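Watent Small Items and Tabletop Check
Site: Lahlou building, Room 112
Month: April
Checked by: Tarun Kanaujia
Sheet no. 189

Mark each line OK, FIX or N/A. Write a comment for every FIX. Comments on OK lines are optional. Anything marked FIX on the last sheet has to appear on this one even if the repair is done.

SECTION A. TABLES

A1. Top level, no rocking when pressed at each corner - OK
A2. Edges free of splinters, chips and lifted covering - OK
Comment: Ran a cloth along all the edges of the black table and the white one. It did not catch.
A3. Surface clean, no tape residue - FIX
Comment: Old tape residue on the white table, near the front. It is hard to see but you can feel it. Use the citrus cleaner from Utel and a plastic scraper. No metal blades on either top.
A4. Paper sheets lie flat and have no torn corners - OK
Comment: Changed the sheet on the black table at the start of the check. Spare sheets are in the flat drawer outside the room, and there are plenty.

SECTION B. WOODEN DRAWER BOX

B1. Drawer slides out and back without force - OK
Comment: It was stiff on the last sheet. I rubbed candle wax on the runners and it has been fine since. Please don't use spray oil on it, the wood soaks it up and then the paper underneath gets stained.
B2. Drawer does not drop when pulled well out - OK
Comment: It tilts a little at full reach. Acceptable, same as last month.
B3. Edge of front slot smooth, no raised grain - OK
Comment: Checked by finger.
B4. Joints tight, no glue lines opening - FIX
Comment: Hairline gap at one back corner. It closes up with hand pressure. Needs wood glue and a clamp overnight, and could be done any evening. Not a reason to take the box out of use.
B5. Box stands steady with drawer out - OK
Comment: Tried it with a 400 g weight in the drawer. It stayed down.
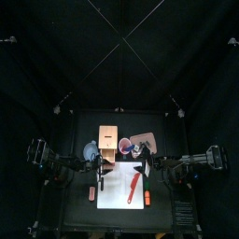 Items B and C: wooden box with drawer out, bowl, cup and tray on the black table.

SECTION C. BOWLS, CUPS, TRAYS AND SMALL TOOLS

C1. Bowls free of cracks and sharp rims - OK
Comment: Light scratches inside the pale blue bowl. They don't go deep and don't need anything doing.
C2. Cups free of cracks, inside surface sound - OK
Comment: Pink cup washed and looked at under the desk lamp. The white inside has a faint tea-colored ring that did not come off. Cosmetic only.
C3. Cup does not tip with a tool standing in it - FIX
Comment: The blue handled tool is long for the pink cup, and if the cup gets bumped it can go over. Either use the heavier cup or lay the tool down in the tray between uses. I have asked Flaven if they sell a shorter one.
C4. Tool handles tight - OK
Comment: Twisted each one by hand.
C5. Trays flat, no warping - OK
Comment: Pink tray sits flat. Hot water warped the last one, so hand warm only please.
C6. Small containers placed away from tray and table edges - FIX
Comment: The small white container keeps ending up near the edge of the tray. This was on the last sheet as well. Move it in when you put things back.

SECTION D. BOXES

D1. Sides firm, no crushed corners - OK
D2. Top edges not torn or sharp - OK
Comment: White box is good for another few months. Check the top edge first, it takes most of the wear from things going in and out.
D3. Contents light enough to lift with one hand - OK
D4. Box replaced if bottom is soft or damp - N/A
Comment: No soft spots found in April. Two replacements are on the shelf if needed. 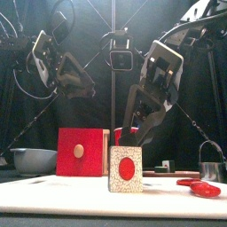 Item D: white box on the white table.

SECTION E. LIGHT AND FLOOR

E1. Enough light to read this sheet at the table - OK
Comment: Just about. The black cloth takes a lot of the light, so bring the desk lamp for section C.
E2. Walking space clear on the door side - OK
E3. Spills wiped, floor dry - OK
Comment: Mopped Sunday.

OPEN ITEMS CARRIED FORWARD
A3 tape residue - whoever is in next with a free 20 minutes
B4 glue at back corner - Tarun
C3 cup and tool - waiting on Flaven
C6 white container - everyone

Put the finished sheet in the green binder and take the old one out. The binder was two sheets behind when I picked it up.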